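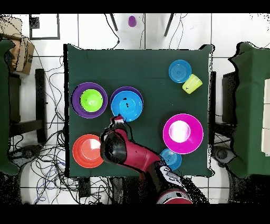 Hạnh Lục's advice, posted on the older thread, was to stop buying melamine for anything that goes near a microwave and to keep polypropylene for the lot. I have read that thread twice and would still like a straight answer on a few points before I replace our picnic and everyday plastic.

We have a mixed cupboard. Part of it is marked PP with a 5 in the triangle. Part has no mark at all. There is a set from Addale that says "melamine" on the base, and two Zasano tubs with a snowflake symbol and nothing else. The dishwasher is a Lenorik, normal programme 60 degrees, and it has left a chalky film on some plates and not on others. Two bowls have gone tacky on the inside.

What I want to know:
Is there a reliable way to tell melamine from polypropylene when the base is unmarked?
Is the film limescale or the plastic breaking down?
Are the tacky bowls finished?

Posted Wed 16 May

Betancur
Accepted by the original poster

Telling them apart: melamine is hard and rings when you tap it with a spoon. Polypropylene gives a dull sound and flexes slightly if you squeeze the rim. Melamine is also denser than water, so a piece pushed under in a full sink will stay down. Polypropylene floats. Push it right under and let the air out first, otherwise a bowl of either kind will sit on the surface like a boat. The float test does not identify every plastic, but between those two it is enough.

Film: wipe one plate with white vinegar, leave it for a few minutes and rinse. If the film goes, it was limescale, and you need to check the salt and the water hardness setting on the machine. If it stays and the surface feels rough under a fingernail, the surface is etched and no product will bring it back. Melamine does this after enough hot washes. Mine were kept on the top rack and still went dull.

Heat: melamine should not go in the microwave at all. Polypropylene is usually fine for reheating if the maker says so, but keep fatty or sugary food out of it, as both get much hotter than 100 degrees in spots. A snowflake only means the tub is suitable for the freezer. It tells you nothing about the microwave.

Tacky bowls: try washing-up liquid and a paste of bicarbonate of soda, by hand, in hot water. Oil residue comes off on the second go. If the bowl is still tacky once dry, the plastic itself has started to degrade and I would not put food in it.

Gladys Huanca

Just bin the lot and get enamel. Had the same trouble and never looked back. It chips if you drop it though.

Marlpit

Agree with most of the accepted reply. One correction on the rack: position matters less than the programme. On many machines the drying phase heats the top rack as well, so choose a cooler wash and open the door at the end — the plates will be wetter, but they will last longer. Ours went through more than 142 washes that way with no film to speak of. Plastic also holds water in the foot ring, so stand it on edge to drain before stacking.

For the unmarked pieces, if the sink test leaves any doubt, use them for cold food only.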